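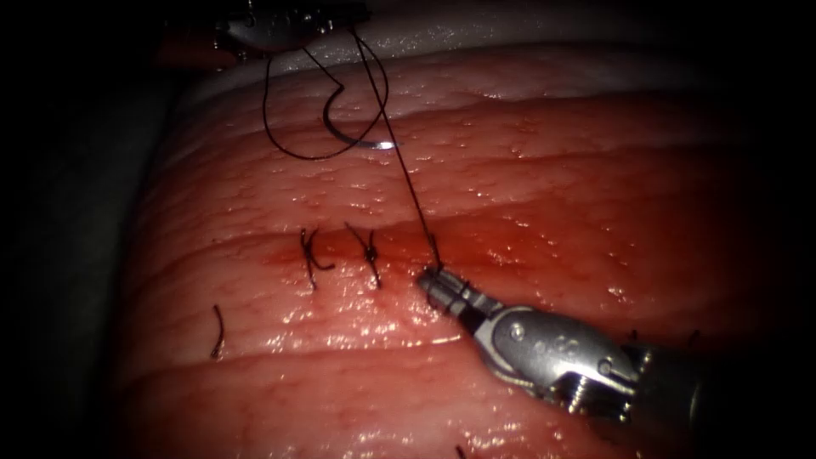
Suturing practice on a synthetic tissue pad at the Curbridge skills room. The black thread crosses the pad to the jaws of the lower instrument.

Eoin Moriarty keeps the practice pads in a shallow drawer, flat side down, with a sheet of paper between each one. He has looked after the skills room at Curbridge since January, and before that he taught suturing by hand to veterinary students. When I visited him he was choosing pads for the afternoon group, and he pressed each one with his thumb before he put it on the tray.

"I want to feel that it comes back," he said. "If the thumb mark stays, the pad is tired and the thread will cut through it."

The pads are pink-red and have a groove through the middle, with soft ridges on both sides. I asked him if the ridges are important. He thought about it for some time.

"For the eye, yes. A flat pad is too easy to read. With ridges you must decide where the needle goes in, because the surface is not the same height everywhere. Students put the first stitch on top of a ridge and the second one in the valley, and then they wonder why the edges do not meet."

He likes the surface to be wet. It shines under the light, and beginners complain that the small white reflections confuse them. Moriarty does not dry the pad for them. "Tissue shines," he said. "They should learn to look between the bright spots."

We spoke for a long time about thread. He buys it black, from a supplier in Surley, and the room used 200 packets last term. He prefers black on this colour of pad, so that a loop which has gone wrong can be seen at once. The most common mistake, in his opinion, is to pull too early.

"A tight thread feels like progress. You pull, it becomes straight, you are happy. But you must ask what it is doing at the hole. I tell them to look at the tissue first and at the thread after."

And the needle? He laughed a little. "The needle is where I become a boring person. When you work on the thread, you must still know where you left the needle. It is curved and it is sharp, and it does not wait for you politely."

Old pads are not thrown away immediately. The ones with too many holes go to a box marked Macaraeg, the name of a colleague who uses them for knot tying only. I asked how many stitches a pad can take before it goes there.

"It depends on who is sewing," he said, and he went to fill the water bottle.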